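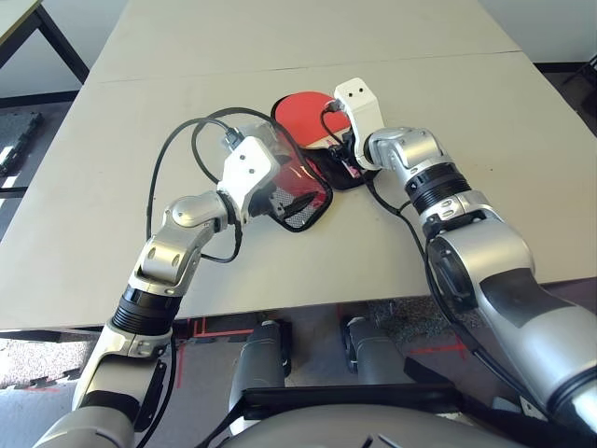
Karuvham Two-Burner Induction Cooktop: Test Kitchen Review

The Karuvham is a portable induction cooktop with 2 cooking zones, intended for small kitchens and for teaching rooms where a fixed range cannot be installed. The Valtonen Cooking School used one unit throughout March in its evening courses, and this review reports the findings of the teaching staff.

Heating performance was good. The left zone brought a full stockpot of salted water to a boil quickly enough that students preparing fresh pasta did not have to wait. The right zone is less powerful and is better suited to sauces, rice and custards. When both zones are set to high, the unit divides its power between them and browning slows noticeably. Cooks who wish to sear fish while boiling potatoes should start the potatoes first.

Low-temperature control is the strongest feature. Saimi Ikonen, who teaches the sauces course, held a hollandaise on the lowest setting through a full demonstration without curdling. Chocolate was melted directly in a saucepan, with no water bath. By comparison, the Drenmont model previously used by the school pulsed on and off at low settings and scorched milk on several occasions.

The touch controls received mixed comments. They respond poorly to wet or floury fingers, and the panel locks itself if liquid reaches it. Joonas Väisänen, head of the baking program, recommends keeping a dry cloth beside the unit. The timer is clear and easy to set, but its signal is too quiet for a busy room.

Cleaning is simple. Caramel and burned starch came away with a plastic scraper and warm water. The ventilation slots at the rear collect crumbs and should be brushed out weekly. The power cord is short.

Only pans with a magnetic base will work. The school's Mundosow sauté pans performed well, while its older copper pans were not recognized.

The Karuvham is recommended for households of up to four persons and for small classes. It is not recommended for canning or for any work that requires sustained high heat on both zones.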